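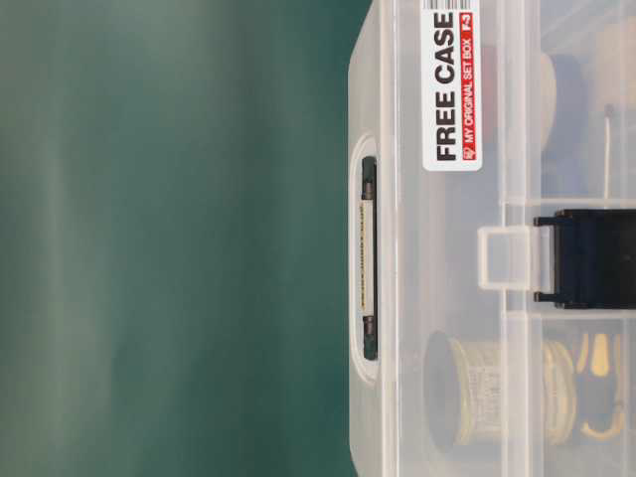

L. Narum
Maintenance Engineer, Tevis Laboratory

Figure 4. Translucent parts case with black latch and recessed handle. A spool of metallic wire is visible through the lid, below the latch.

4.2 Servicing of the Lirard cell

The Lirard cell consists of one six-axis arm, a parallel gripper, and a controller cabinet mounted under the table. It logged 2,949 hours of powered time over the study period, during which 362 service entries were made. All service was done at the cell. The arm was not unbolted from its base at any point, so the base calibration from May was kept throughout.

Wire and small parts are stored in a latched case of the type shown in Figure 4. The walls are frosted but clear enough that a spool can be recognized with the lid shut, and internal dividers separate the contents. The label on the case reads "FREE CASE" and carries the model marking F-3; we use the same marking in the service log. Before work starts, the case is placed beside the arm, outside its reach, and the cell is locked out at the cabinet.

Most entries concerned the gripper cable. The cable passes through the wrist joint and flexes with every reorientation of the tool, and the conductors failed at the connector — never along the free length. The repair is to cut back the cable 7 mm, strip and tin the ends, and resolder them to the connector. Strain relief is then refitted and the joint is moved by hand through its full range while continuity is checked on each conductor. A cable was replaced outright when the remaining slack no longer allowed full wrist rotation.

After any repair at the wrist, the gripper is closed on a Geerts gauge block and the reported opening is compared with the block width. If the two disagree by more than the encoder resolution, the zero offset is reset and the comparison repeated. The cell then runs a test program of 484 open-close cycles at reduced speed. Any dropped signal during the test sends the cable back to the bench — this includes faults that clear without a reset. Grease and brake checks follow a separate schedule and are reported in Section 4.3.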